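Flisulgate课程项目报告：双臂机器人向滚筒洗衣机投放衣物

课程：机器人综合实践
小组：Trovalport 组
提交日期：2022年8月27日

一、项目内容

本项目的任务是让一台带有双臂和多指手的机器人，把篮子里的衣物放进前开门的滚筒洗衣机。小组负责采集遥操作示范数据、训练动作模型、在实机上测试并记录问题。

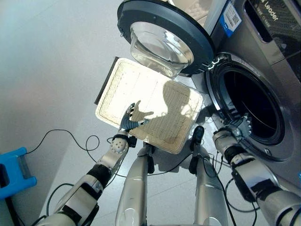
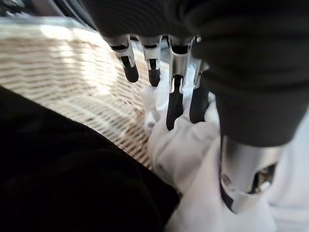
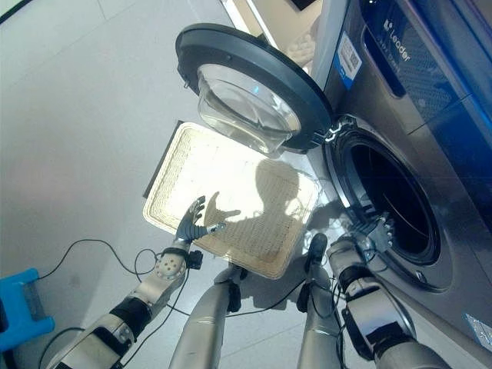
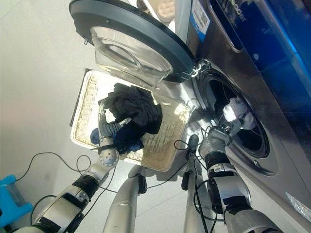 工作现场，洗衣任务。

我们选这个任务的原因比较简单。上学期的作业是抓取方块和瓶子，物体是硬的，形状固定，抓取点可以提前算好。衣物没有固定形状，同一件衣服放两次，样子就不一样，上学期写的那套抓取点计算程序基本用不上。任务里还有一个有深度的圆形开口，手要带着布料进去，再空着手出来，中间不能碰坏门封。现场布置是篮子放在洗衣机前面的地上，舱门全开，左臂管篮子一侧，右臂管滚筒口一侧。衣物用了白色、黑色和深蓝色的，颜色差别大，标注的时候容易分清哪只手抓的是哪一件。这样布置的缺点是两只手的工作区靠得很近，后面大部分问题都和这一点有关。

二、系统组成

硬件由实验室提供，小组没有改动机械部分。软件分成三块。第一块是遥操作程序，操作者的手臂和手指动作映射到机器人的关节角度。第二块是数据记录程序，我们给它起名叫 Dretine，负责把头部相机、手部相机的画面和关节数据按时间对齐后存盘。第三块是动作模型，输入图像和当前关节状态，输出接下来一小段时间的关节目标。

Dretine 最初的版本按各设备自己的时钟写时间戳，结果手部画面和关节数据对不上，回放时手指已经合拢，画面里还是张开的。后来改成由主机统一打时间戳，每次开始记录前先做一次对时。改完以后，之前采的数据全部作废重采。

三、任务拆分

刚开始我们把整个过程当作一个动作来采，从篮子放好到衣物全部进筒。这样一条数据很长，中间只要有一步失误，整条就不能用。第二周开始拆成四个阶段：

1. 靠近篮子，调整手的朝向；
2. 抓取一件衣物并提起；
3. 移动到滚筒口，送入；
4. 松手，退出，回到准备位置。

每个阶段单独标注起止时间，失误的阶段可以删掉，其余保留。拆分以后操作者的压力小了很多，废数据也少了。阶段之间的衔接要求手臂回到相近的姿态，这个要求开始没有写进操作说明，不同操作者停的位置差别比较大，后来补了一条，并在操作界面上加了参考姿态的提示。

篮子的位置也写进了操作说明。每次采集前允许篮子前后左右移动，也允许斜着放，目的是让模型不要记死一个位置。但是篮子不能压到机器人的线缆，开始前由第二个人检查一遍地面。

四、数据采集

有效数据一共2366段，每段对应上面的一个阶段。另有466段因为碰撞、掉落或者画面丢失被标为无效，没有参加训练，但保留下来用于分析失误类型。采集工作由组员轮流完成，一人操作，一人看守急停按钮，一人记录。连续操作时间长了手会累，动作变得不稳定，所以规定每43分钟换一次人。

记录表的内容包括篮子的朝向、篮内衣物的颜色和顺序、操作者编号、是否中途停止以及停止的原因。最后一项开始是自由填写，写法各不相同，统计的时候很费时间，后来改成从固定选项里选，另留一栏备注。

光照也有影响。篮子靠光的一侧画面发白，编织的纹路看不清楚，机器人手臂的影子还会落在篮子上。我们试过把相机曝光调低，亮的地方好了，但是滚筒里面完全变黑，黑色衣物进去以后看不出边界。最后用了折中的曝光值，同时在训练时对图像做随机的亮度变化。

五、模型与训练

动作模型用的是课程提供的模仿学习框架 Ulloa，小组修改了输入部分，增加了手部相机这一路。只用头部相机的版本在靠近阶段没有大问题，抓取阶段经常抓空。手伸进布料以后，手背挡住了头部相机的视线，模型看不到手指和布之间的关系。加入手部相机以后，抓空明显减少，代价是训练时间变长，对时间对齐的要求也更高。

四个阶段最初各训练一个模型，由一个简单的状态机切换。切换条件写得太死，经常出现手已经到位但是程序还在等的情况。后来把前两个阶段合并训练，后两个阶段合并训练，只剩一个切换点，判断依据是手部是否抓住了布料。这个判断用手指电机的电流来做，薄的布料电流变化小，会误判，目前没有完全解决。

六、实机测试

测试时每一轮从篮子放好开始，到全部衣物进筒或者出现必须人工介入的情况为止。正式测试做了11轮。主要现象如下。

抓取白色衣物比较稳定，布料颜色和篮子相近的地方有时会偏，手指先碰到篮壁再滑到布上。抓取黑色衣物时，模型有时把阴影当作布料，手在篮子侧壁附近停留。两件衣物缠在一起时，提起一件会带出另一件，后一件挂在篮沿上，需要人工放回。

送入阶段最常见的问题是布料没有完全进去，有一截搭在滚筒口的下沿。机器人退出后，这一截会慢慢往外滑。我们在示范数据里补采了一个动作：松手以后，手指并拢，把留在外面的部分往里推一下再退出。补采以后情况有改善，但是推的力度不稳定，有时只推到布的一角。

还有一类问题是双臂互相妨碍。左手扶篮的时候如果抬得太高，右臂从篮子往滚筒方向移动时空间不够，安全程序会停机。处理办法是在左臂的目标高度上加了上限，没有重新训练。

七、问题与不足

（1）测试只用了一台洗衣机和一个篮子，换成别的型号能不能用，没有验证。
（2）舱门由人提前打开，机器人不负责开门和关门。
（3）衣物都是干的，重量轻。湿衣物会更重，也更容易粘在一起，没有测试。
（4）测试轮数偏少，不同颜色衣物之间的差别只能作为观察，不能作为结论。
（5）抓取判断依赖电机电流，阈值是手工调的，换一批衣物要重新调。

八、分工与后续安排

采集工作全组参加。Dretine 的编写和维护由两名组员负责，模型训练由两名组员负责，标注和测试记录由其余组员负责。标注的工作量比预计的大，中期以后负责训练的组员也参加了标注。

9月份计划做两件事。一是把抓取判断改成图像和电流一起使用，先在已有的无效数据上离线检查误判的情况。二是换一个形状不同的篮子补采一批数据，看合并后的模型需要多少新数据才能适应。采集用的操作说明和记录表模板已经放在课程共享目录里，记录表以第三版为准，前两版的停止原因一栏格式不同，不要混用。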